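**Skadwood robotics club, a thread for anyone who asked how the student project is going** (Jun 6, 2021)

1/ Hello all! A few of you wanted to know what we've been up to since the Blackburn open day, so get a cup of tea, I'm going to go on a bit.

2/ The project is called Jelmont and it's about everyday jobs in small rooms. Students pick up ordinary household things with a pair of hand-held grippers, one in each hand, and those recordings are what the arm will learn from later (we hope!).

3/ We set ourselves 3000 recordings by November, which felt very brave when we wrote it on the whiteboard. There are 14 students in the group and most of them had never touched a robot before this year, bless them.

4/ Kitchens came first and everybody loved kitchens. Bathrooms are a different matter. You've got a sink, a toilet and a counter all within reach of your elbows, and you have to turn slowly or you clonk something.

5/ The bit I keep repeating, and I'm sure they're sick of me, is to keep the square markers on the grippers facing outwards. On our first bathroom afternoon we did 53 goes and threw out a good many for exactly that.

6/ Little round things are the hardest. Close the fingers too fast and they skid off, so we practise gently closing, holding it upright, then a slow breath before moving on. One hand holding a small cylinder with a wooden cap, the other gripper over by the basin:
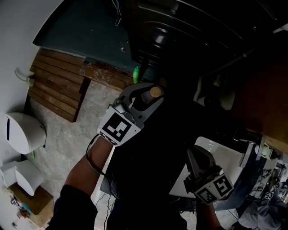 7/ Next up is the write-up for the Wotora student showcase. Each team gets up to 3 pages, and mine have already written five and are arguing over which paragraphs to lose. I'm so proud of them. If you've got an old soap dish or a spare toothbrush mug going, please send it our way!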